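Section 4: Setting Up Your Odds-and-Ends Box

By now you have your Wondstead shelf cards filled in and the big stuff sorted. Well done! Section 4 is the fun part – the small things that never had a home. Pins, scissors, keychains, scraps of paper, the phone case you took off in April and never put back on. They all go into one open box first, and then we sort them properly.

Set aside 50 minutes for your first try. You will get much faster.

Before you begin

You will need:
An open cardboard box with its flaps still on
A flat surface against a wall
The shelf cards from Section 2
A marker
2 small lidded containers (the Nelthorpe tubs from your kit are great for this)

Note: Don't go out and buy a nicer box. Plain cardboard is light, you can write on it, and you won't feel bad when it gets scuffed.

4.1 Place the box

1. Clear a spot against the wall, wide enough for the box and one elbow.
2. Set the box down and fold all the flaps outward. If they spring back, crease them firmly along the fold and try again.
3. Move any cups and drinks well to one side before you start reaching in and out.
4. If you have a painting or a print waiting to be hung, lean it against the wall behind the box. I love having something bright to look at while I sort, and a big canvas of roses cheers up a dull job like nothing else!

Caution: Check that a leaning canvas is steady before you work in front of it. Give it a gentle nudge at the top corner. If it slides, pull the bottom edge out a little.

4.2 Fill the box

5. Walk through one room only and gather every small loose item. Don't sort yet. Just gather.
6. Lay flat things such as paper in first.
7. Add the phone case, the charms, the little packets and whatever else turns up.
8. Put scissors in last, on top, with the blades closed and the handles where you can grab them.

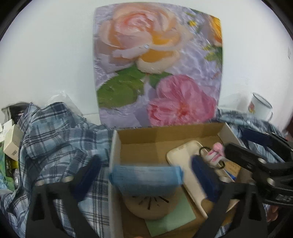
Reading time for Section 4: 2 min

A soft, fluffy charm and a pair of black-handled scissors can share a box perfectly well for an afternoon. The mix is meant to look like a mix at this stage, so don't be tempted to tidy it. You'll be surprised how much one room gives up.

Caution: Pins and anything spiky need a place you can see. Never bury them under paper. If children help with this step, put sharp things straight into a lidded tub.

4.3 Sort the box

9. Take out the sharp items first and put them in tub 1. Label it.
10. Put keychains, charms and other keepsakes in tub 2. Label that one too.
11. Read every piece of paper before you toss it. Elsa Leinonen, who tested this section for us, found 20 dollars folded inside an old receipt – hooray for Elsa!
12. Return phone cases and chargers to the drawer you marked on your Salminen chart.
13. Leave anything you can't decide on in the box, and write "Thursday" on the flap. Go back to it then with fresh eyes.

Note: If the box is still more than half full after step 13, repeat steps 9 to 12 before starting another room.

For labels that peel off cleanly, see Section 5, written by Naima Salem.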